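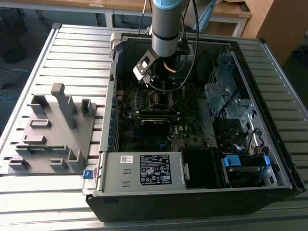 Week 6. The singer and the record label

Lecturer: Tarcísio Guimarães

Today we look at how small labels paid their singers in the fifties. Our case is Goltthorpe, which pressed only 800 copies of a first single.

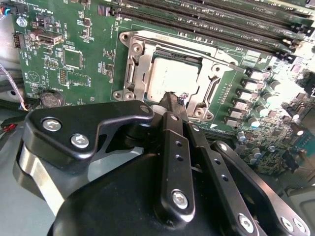 If the copies were sold, the singer could make a second record. The studio cost was taken from his share, so many singers received nothing.

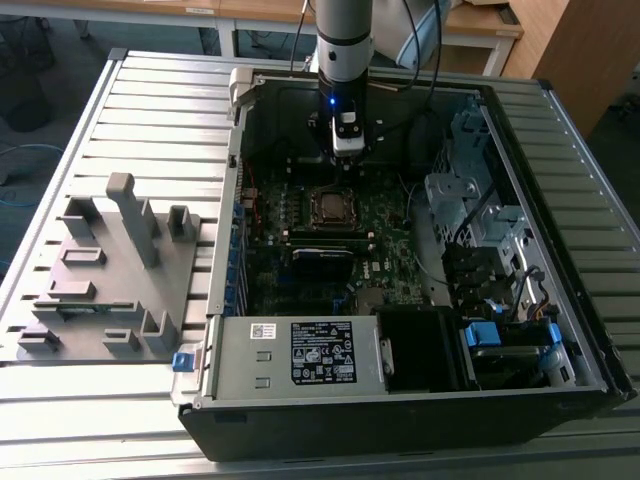 Reading for Thursday

Radham, chapter on radio and jukeboxes. Please compare the two Seixas contracts: one is for 358 dollars,

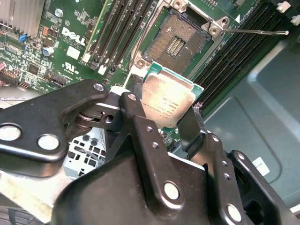 the other for 630, and explain who keeps the song rights in each. Bring one page of notes.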